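Who keeps an eye on the people in charge?

I got a brilliant question from a reader at Ritamo Primary last April. She wanted to know: "If the government makes the rules, who checks that the government is behaving itself?" I've been thinking about it ever since, so let's have a go at it together.

First, you need to know what a parliament does. You've probably heard that it makes laws, and it does! But it has a second job that gets talked about a lot less, and that job is asking awkward questions. Grown-ups call this "scrutiny", a fancy word for looking at something very, very closely.

Imagine your school gets £4000 to spend on the playground. The head teacher decides to buy a climbing frame. Fair enough. But you'd want to know a few things, wouldn't you? How much did it cost? Did anyone look for a cheaper one? Is it safe for the little ones? If the school council can ask those questions, and the head has to answer, that's scrutiny.

A country works in a similar way, only with a lot more money and a lot more arguing.

So who does the asking? Quite a lot of it is done by small groups of politicians called select committees. Each one usually looks after a single subject, like health or schools or transport. The members come from different parties (yes, even ones that can't stand each other) and they sit round a big horseshoe-shaped table.

Let's make up a country called Dredberg and see how it might go. The government of Dredberg promised to build 400 new bus stops. A year later there are only 35. Oh dear! The transport committee would like a word.

The committee can do 3 main things. It can ask for papers, such as letters and bills. It can invite people to come and answer questions, and that might include the minister for buses, a bus driver, or someone who has been standing in the rain at the spot where a bus stop was meant to be. And when it has heard enough, it can write a report saying what went wrong and what ought to happen next.

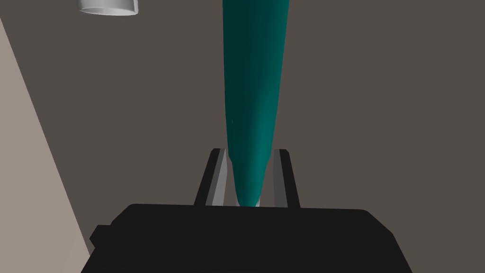
Now, can the committee make the government do what the report says? Usually, no. I remember being really cross when I first found that out. What's the point of it, then? Well, the report is published, so newspapers can read it and so can you. In our parliament the government is expected to write back, normally within two months, and explain what it's going to do. Ministers don't much enjoy having to say "we ignored that bit" when everybody is watching.

Sometimes people don't want to hand over the papers. They might say they are private, or that sharing them could put somebody in danger. Sometimes that's a good reason and sometimes it's just a handy excuse, and working out which is which can take ages. I'd be hopeless at it, I'm far too impatient.

Want to try it yourself? Choose something that gets decided at home or at school, like what's for lunch on the menu. Write down two questions you'd ask the person who decided. Then ask them (politely, please!) and write down what they say. Did they answer the question, or did they talk about something else? Politicians do that second one quite a bit, so it's good practice to spot it.

Next time I'll be explaining what the Speaker does, and why there's so much shouting of "Order!"

Page last checked 10/10/24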